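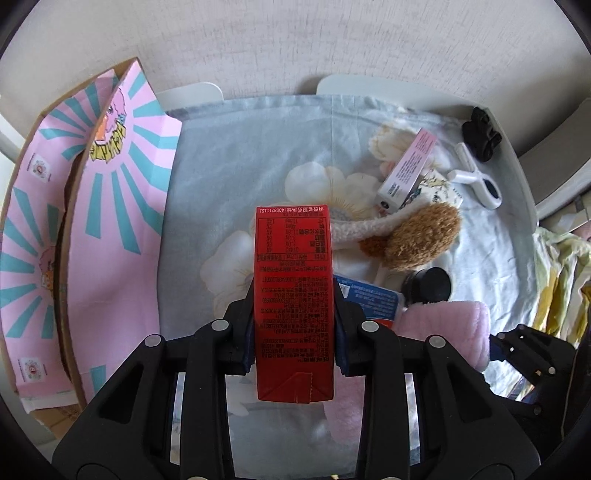
*A red drink carton between ribbed finger pads, during one of our household rounds.*

## About Skarnier

We're a small workshop that tries out grippers for people who would like to know how one handles before they spend their budget on it. Babatunde Lawal started us off in June with two borrowed benches and a stubborn belief that a gripper ought to be judged on the sort of stuff people keep at home, and we've grown to a team of six without ever quite losing the habit of arguing over finger pads at lunch (you're very welcome to join in if you visit).

Most of our days go into side-by-side comparisons. A customer might be torn between the Jibrin pads and the softer Perenen ones – so we run both through the same objects, stiff boxes as well as fluffy things, and write up how each grip felt to the person holding the tool. Hand-held grippers suit us well for this, as you learn a great deal about a linkage through your own wrist. A full comparison covers 12 objects and takes us four days, and you get all our notes, including the grumpy ones.

Plush is where the conversations get longest. A pad that's lovely on cardboard can behave quite differently on something with a deep pile, and we like to spend extra time there.
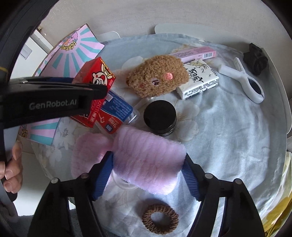 Poneck wrote to us afterward that the notes on soft goods had changed their minds about pad width, and that they wished they'd asked for the comparison before ordering their first set.

We also look at wrist cameras and small controllers, though we take on fewer of those. If you're weighing up two of anything, do write and tell us what you'd like it to pick up!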